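Esdale bench arm with parallel gripper – review after 45 days in a repair shop

Posted Aug 24, 2023 by Braulio Xolalpa

Every few months a customer asks when a machine is going to take my job. I fix office desktops, so I bought an Esdale arm to find out which parts of the day it could handle.

Setup took an afternoon. The clamp holds well on a thick bench and the software is plain but clear. Teaching it a new move means steering it by hand and saving points along the way. I had it lifting memory sticks out of a tray by dinner.

Memory is where it does best. With the case in a fixed jig it lines up a stick nicely, though I still press it home myself and close the latches. Screws are fair. It drops one now and then, and I gave up on finding them by camera and went back to a magnet.

Processors are the hard test. The part has to be held by its edges, kept flat, turned the right way and let down into an open socket without sliding. Mine can do it at the slowest speed with me standing there. A person with steady hands does the same thing in a few seconds and moves on.

Cables are a no. It can't sort out a bundle of black wires or push one aside to get at a connector, and most of my work is behind a cable of some kind.

It carries up to 4 pounds, so it won't move cases around either. For a shop building 1000 identical machines I could see it paying off. For mixed repairs it is a slow helper that needs watching – I'd give it 6 out of 10 and wait for the next model. 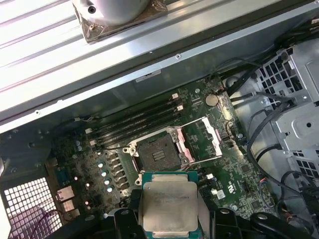 Melahat Şimşekoğlu: We tried an arm at the Osthorpe shop last December and got about as far as you did. Ours is fine for sorting trays, but it went off the repair bench after a month. Did you ever get it to start screws straight, or do you do the first turn by hand?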